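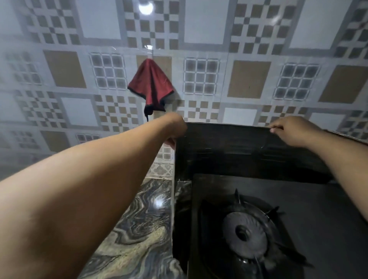
4. Fitting the splash panel and homing the Undow stirring arm

These steps are for the home kitchen build. If you have the arm on the bench in the shared workshop, skip to section 5 and enjoy your lack of grease.

Before you start: gas off, burners cold, arm unplugged. The arm's parked position is over the back of the stove, so "unplugged" means the plug is in your hand or your pocket.

1. Wipe down the wall tiles and let them dry. Glossy tile hides a film of cooking oil very well until you try to stick something to it.

2. Stand the panel upright behind the stove, long edge along the top. Hold it by the top edge with both hands, well apart, and press it flat to the wall.

3. Check that the top edge is level. Grout lines make a decent guide if your tiler was sober. Malou Norðdahl's kitchen needed a spirit level.

4. Fix the panel with the two Fleltex clips from bag C. Finger tight only.

Note: Scuffs on the panel do not matter. The homing sensor looks for the top edge and ignores everything else, including your feelings about the finish.

5. Take down anything hanging on the wall above the panel before you home the arm. Towels count. The sensor reads a towel as a second edge and will go looking for it with great determination.

6. Clamp the Fogh bracket to the countertop with the rubber pad underneath. On stone, stop turning when the pad starts to bulge.

7. Plug in the arm, hold HOME for 6 seconds, and step back. The arm sweeps the panel twice and stops. This can take up to 50 seconds — longer than you would like, with a whisk coming at you.

CAUTION: Do not light a burner with the arm at home. Park it first. The cable sleeve is printed plastic and Ditte Damgaard has already run that experiment for all of us.

8. If the Zovel board blinks red, the arm could not find the edge. Turn off the range light, press the panel flat again and repeat step 7. Glare on the panel is the usual culprit.

Leave at least 36 mm between the panel and the nearest pan support. Measure with the supports seated, then go on to 4.1, Teaching the arm where the pot is.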